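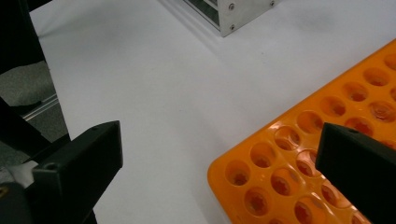 Gripper view of an orange tube rack on a white tabletop, with an aluminum structure behind it.

Search the docs Enter keywords Go

Jestby: Frequently Asked Questions

Last revised Oct 24, 2026. Applies to the current Jestby release used with the Pemlow planner.

General

What does Jestby do?

Jestby takes frames from a camera mounted on a gripper and returns the pose of a tube rack, a list of well centers, and a state for each well. It does not plan or execute motion. The output goes to Pemlow, or to any planner that can read a timestamped list of targets.

Does it need a depth camera?

No. The default pipeline uses one color camera and a rack definition file with known dimensions. If a depth stream is present it is used only to check the height of the top face. Set use_depth to off if your sensor has trouble with glossy plastic; many do.

Can I use hand-held recordings as well as robot logs?

Yes. Both are read through the Grikova format. A hand-held recording needs a pose track for the tool and the same camera-to-finger calibration that a robot log would carry. The detector does not check which kind of log it was given. The planner bridge does, and will refuse to publish targets from a hand-held log unless replay_only is set.

Rack detection

How is the rack found?

In three passes. The first segments the top face by color and shape. The second fits ellipses to candidate well openings. The third fits the grid in the rack definition to those ellipses and solves for pose. A candidate that does not agree with the grid is dropped, and a grid position with no candidate is kept and marked inferred.

The rack is only partly in view. Will the grid fit still work?

Usually. The fit needs a minimum of five well openings that are not all in one line. A full row in clear view is not enough by itself, because a single row leaves the tilt around that row poorly constrained. In the view at the top of this page, the front row gives seven openings and the rows behind it supply the rest of the constraint, even with one finger over part of them.

What a partial view cannot give is the absolute row and column index. If both ends of the rack are outside the image, Jestby reports wells relative to the nearest visible corner and sets index_status to local. Pemlow will not accept a local index for a place command. Move the tool back until a second corner is visible, or supply the index from an earlier frame with the carry_index option.

Why are wells behind a finger reported as occluded and not empty?

The finger mask is applied before the state classifier runs. Any well with more than a set fraction of its opening under the mask is given the state occluded, whatever the last frame said. This is deliberate. An early build held the previous state through occlusion, and it kept reporting wells as empty after tubes had been put in them.

How do I make the finger mask?

Run jestby-mask on a log in which the gripper opens and closes through its whole range over a plain surface. The tool writes one mask per opening width and interpolates between them. Make a new mask after changing fingers, moving the camera mount, or adding tape or padding anywhere near the fingertips. Material at the fingers that was not there during masking will be treated as part of the scene.

Matte black fingers are the easiest case, but a machined top edge can catch the light and come out brighter than the threshold. Widen the mask by a few pixels with mask_grow if you see a thin line of false candidates next to a finger.

The wells have ribs or tabs at the bottom. Does the classifier confuse these with tubes?

It can. Racks with flexible tabs show a star-like pattern at the bottom of an empty well, and under strong overhead light the tabs can look like the rim of a small tube. Use a rack definition with well_floor set to tabbed. This loads a classifier trained on that pattern. The training set for the tabbed class holds 476 labeled frames, which is small, so expect weaker results at steep viewing angles.

Highlights on glossy racks break the segmentation. What should I change?

In this order:

Lower the exposure until the top face has no clipped pixels outside the raised edges.
Turn off automatic white balance.
Set highlight_fill to on. This closes small bright gaps in the color mask before the shape test.
If none of that helps, diffuse the light.

Do not widen the color range to include white. On a white table the segment will leak into the tabletop and the corner fit will fail without an error.

Something metal near the rack is picked up as a second rack. Why?

Slotted or perforated metal parts produce evenly spaced edges, and the grid fit will sometimes lock on to them. Screw heads on a bright panel can also pass the ellipse test. Set min_color_score above zero so that the color pass has a vote, or draw an exclusion region in the workspace file. Exclusion regions are defined in table coordinates, so they remain valid as the tool moves.

Timing and synchronization

What frame rate is required?

Jestby is tested at 60 frames per second. It will run on slower streams, but the tracker that carries well indexes between frames assumes a small motion from one frame to the next. On slow streams, lower max_tool_speed in the Pemlow profile to match.

My targets lag behind the tool. Where is the delay?

Check the timestamps first. Grikova stores both the capture time and the arrival time, and the bridge uses capture time only if clock_sync is marked valid in the log header. If it is not, arrival time is used, and the whole transport delay shows up as a position error that grows with speed. The command jestby-lag moves the pose track against the image motion and prints the best offset.

Tanner Marchand keeps the notes on known camera drivers that stamp frames on arrival. They are in the drivers folder of the source tree.

Working with Pemlow

Which frame are the well centers given in?

The camera frame by default. Set output_frame to table if you have a table calibration. Do not transform the points yourself and then leave output_frame on table, which applies the transform twice. This is the most common cause of targets that are well formed and in the wrong place.

How does Pemlow decide that a well can be reached?

It sweeps the finger shape along the approach path and tests it against the rack, the occupied neighbors, and any solid in the workspace file. A well in an outer row may be open from above and still be rejected if the fingers would have to open into an adjacent part. Changing the gripper yaw often clears this. Set yaw_samples higher before you start to edit the geometry.

Inferred wells can be used as approach targets but not as final place targets. The state must be confirmed as empty in at least one frame during the approach.

The plan is rejected with GRID_STALE. What does that mean?

The rack pose is older than the limit in the profile. It normally means that the rack left the view during the approach and the tracker stopped updating. Raise the limit only if the rack is fixed to the table. Loose racks move when a tube is pushed in against the tabs.

Support

Where do I report a detection failure?

Attach the Grikova log, the rack definition, and the workspace file. A screenshot is not enough to reproduce a fit. Reports go to the Cloutier issue tracker under the perception label and are sorted by Florence Bélanger. Logs that do not contain a calibration block are sent back.

Is there a plan to support racks with mixed well sizes?

Yes. The definition format already allows it, but the grid fit does not read the extra fields yet. The change is scheduled for the December release.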